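Table setting and clearing: notes from the Prenach kitchen group
Nov 2, 2019

The autumn order of tableware has now been shared out between the Kerkow and Prenach rooms. It comprises 20 bowls, 20 saucers, 46 chopsticks and a small stock of serving trays.

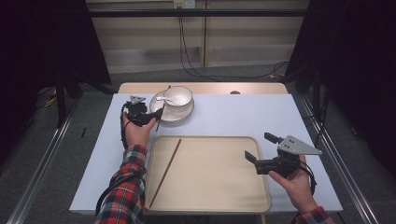
Bowls and saucers should be kept together from shelf to table. A bowl set down without its saucer tends to slide when a spoon is lifted out of it, and the glaze on the foot ring marks painted surfaces. Spoons go in the bowl, handle pointing away from the diner and slightly to the left. This keeps the right-hand side free for passing dishes.

Chopsticks are to be laid as a pair, parallel, with the tips on the left. They should not be propped against crockery during service – a round stick will roll off a saucer rim at a light knock. When clearing, put them in the tray first and lay them along its length. Sticks left on the diagonal take up the space needed for a second setting.

Trays with a raised rim are preferred. The rim holds back small spills and stops loose cutlery at the corners. Maximum load is 7 bowls, nested, with the saucers in a separate stack. Plastic trays must not be used as stands for anything straight from the hob.

Washing: wooden chopsticks are washed by hand in warm water, dried upright and left overnight before going back in the drawer. Those soaked in September came out with raised grain and have been withdrawn. Some 2 per cent food-grade oil by weight of wood was suggested in the Zevari care leaflet, but the amount seems high and we have not adopted it. A light wipe is enough.

White tabletops can be cleaned with a damp cloth and a little washing-up liquid. Wipe along the joint where the top meets a wooden strip, and dry it straight away.

Spare saucers are in the Vishwakarma cabinet, lower shelf. Please enter breakages on the sheet inside the door.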